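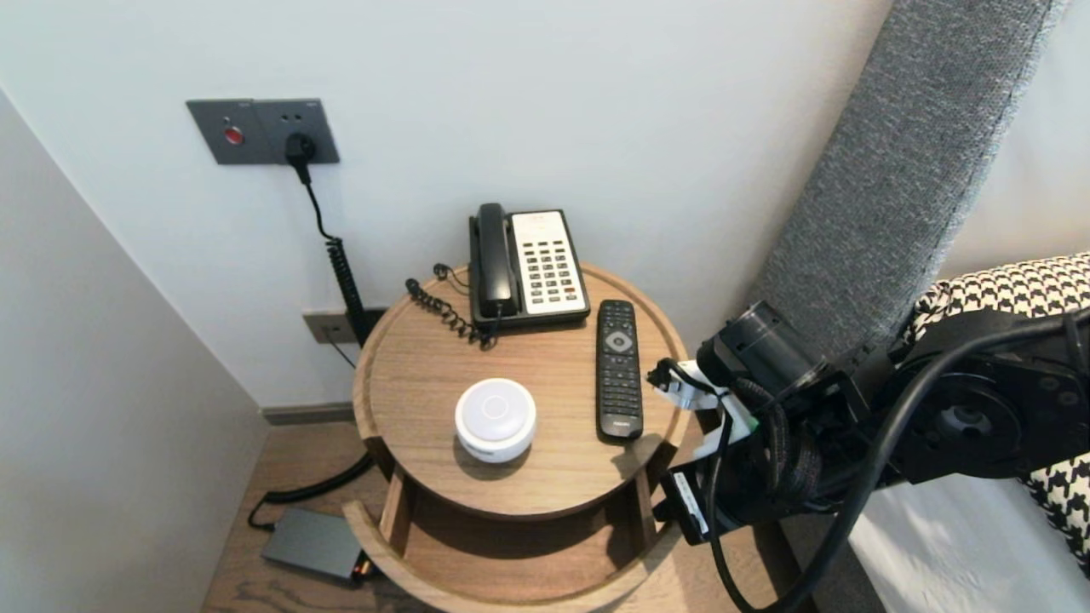 A nightstand, a desk phone and a TV remote, with the arm at work beside the bed.

Ploltovico hotel puts bedside robots into next year's budget

The Ondholm, the 96-room hotel on the waterfront at Ploltovico, has set aside money for its first robot arms, and the people who will work beside them got to help write the shopping list.

The plan approved in September covers two mobile units with a single arm each, spare grippers, chargers, staff training and a service contract. They will be used for the fiddly part of turning over a room: putting the remote back where it belongs, squaring up the phone, and moving small items so the top of the nightstand can be wiped. Beds and bathrooms stay with the housekeeping crew.

"I've wanted to do this for ages," said general manager Carmela Melis, who was grinning for most of our visit. "We looked at the big, flashy machines first and they were wonderful, but they couldn't get past the end of the bed! So we went back to the start and asked what a room needs."

That question took up most of the winter. The Ondholm opened in 1922 and its rooms are all slightly different shapes, with odd corners and furniture that has been moved, replaced and moved again. Melis and her team measured every one of them, door to window, and wrote down the narrowest gap in each. The tightest came in at 74 centimetres, between the bed and the wall in a corner room on the second floor, and that figure knocked three machines off the list straight away.

The next job was the objects. Ubaldo Lombardi, who looks after equipment purchasing for the hotel, made a catalogue of everything a guest might find or leave within reach of the pillow. It ran to 174 entries by the time he stopped. Remotes, phones, lamps, water glasses, reading glasses, chargers of every kind, a great many paperbacks.

"The remote is my favourite," Lombardi said. "It's flat, it's dark, it's slippery and people put it down at any old angle. If a gripper can get under a remote without shoving it off a round table, I'm interested in that gripper. Phones are good too, because of the cord. A curly cord will catch on anything."

Suppliers were asked to show their machines working in a furnished room instead of on a showroom bench, and each was given the same set of tasks. Lombardi scored them on reach, noise, how long it took to clear the doorway, and how easily a housekeeper could stop the arm and take over. He also kept a column for cables, both the ones on the machine and the ones in the room, and says it turned out to be the most useful column on the sheet.

Barbieri, the firm that services the hotel's lifts and laundry machines, has been hired to handle maintenance. Its contract is a separate line in the budget, which Melis fought for. An earlier draft had folded service into the purchase price and made the whole thing look cheaper than it was.

"You buy the arm once, but you look after it for years," she said. "Gripper tips wear. Batteries get tired. I want that written down where I can see it in every year's numbers, and I don't want to be hunting for it when something needs replacing in the middle of the busy season."

Training has its own line as well. Each housekeeper will get 11 paid hours with the machines before they go onto a guest floor, and one person on every shift will be rostered as lead operator, at a higher rate. No housekeeping positions are being cut under the plan.

The hotel will also spend a little on the rooms themselves. Electricians will tidy loose leads and adapters off the floors where the units need to roll, starting with the corner rooms. New nightstands were considered and dropped. The current ones are in good shape, and Lombardi would sooner pay for an arm that can cope with the furniture than furniture that copes with the arm.

The software that plans each room visit comes from Skemano, on a yearly licence that can be cancelled with three months' notice. Melis was keen on that clause. The field is moving quickly, she said, and she would like the freedom to try something better if it comes along.

Guests will be able to opt out when they book or by telling the front desk, and the arms will only enter a room when it is empty and a housekeeper is present. Cameras on the units are used for steering and handling, and the hotel's policy is that no pictures from guest stays are kept.

Delivery of the first unit is expected in spring, with the second to follow once the first has worked a full month on one floor. Lombardi has already cleared a storage bay for them next to the linen room and had the outlets put in. He measured the door twice.

Other hotels along the waterfront have asked to see the object catalogue, and the Ondholm is happy to share it. Requests can be left at the front desk, addressed to Lombardi.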